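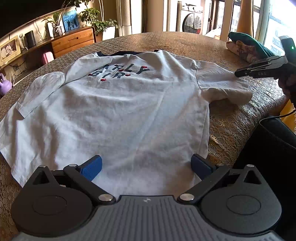
Does a written onboarding plan change how long new hires stay? In the four sites we studied, it did, and the effect was strongest when the plan named a person the new hire could go to with small questions.

4.2 Retention and the first weeks on the job

We had expected pay to swamp everything else in the retention data. It is an important factor, and Section 4.1 covers it in detail, but the exit interviews kept pulling us back to the first month. People who left early talked about not knowing who approved a shift swap, where to send a sick note, or whether it was fine to eat lunch at their station. These are tiny matters to a manager who has been in the building for ten years. To someone in week two they pile up fast!

The sample covers 810 new hires at Nistberg, Nalteck, Van Beek and Treltach. All four companies gave new staff a first-day tour and a safety talk. Beyond that, their practice differed quite a lot. Nistberg and Van Beek used a written plan that set out what the new hire would learn each week and who would teach it. Nalteck left the matter to team leads, some of whom wrote their own plans (a few of these were excellent, and we would happily have copied them). Treltach had no plan when the study began and brought one in halfway through, in June, which gave us a before-and-after comparison we had not dared to hope for.

 The survey items used in this section are listed in the appendix, and the wording was the same at every site.

New hires with a written plan were more likely to be in the job at the end of the study. The gap held when we split the sample by age group, by shift, and by whether the person had worked in a similar job before. Age mattered much less than we had been told it would. Several managers warned us that younger staff would leave whatever the company did, and we found no support for that in the numbers. Younger and older hires gave nearly the same reasons for staying – a lead who answered questions, a schedule they could predict, and some sense of what came next.

The Treltach data deserve a closer look. Staff hired after the change rated their first month higher on 5 of the survey items, with the largest jump on "I know who to ask when I am stuck." The plan itself was short. It fit on two sheets of paper and cost very little to produce, apart from the time leads spent writing it and meeting with each new hire on Wednesday afternoons. When the meetings were skipped, the ratings slipped back toward their old level, even though the new hire still had the paper in hand. We find this one of the most interesting results in the whole study, and it fits well with what people told us in interviews. One packer described the meeting as the only time in the week when she could ask something without feeling she was slowing down the line.

Bonuses had a weaker link to retention. Van Beek paid $400 to anyone who completed the first three months, and Nalteck paid the same sum to the employee who had referred them. Both payments were popular. Neither showed a clear effect once the written plan was taken into account, although the group that received the referral bonus was small and we would like to see the question tested again with more people.

Two limits should be kept in mind. The companies chose their own methods, so a firm that writes things down may also be better run in other ways that our survey missed. Treltach helps with this problem but does not remove it, as the site also got a new shift pattern later in the same season. We also lost contact with part of the group that left, and their views are thinner in the data than we wanted. Section 4.3 turns to the leads themselves and how much time they were given for this work.

Figure 3. White short-sleeved T-shirt spread flat on a round table, with the blue finger pads of a hand-held gripper open above its lower edge.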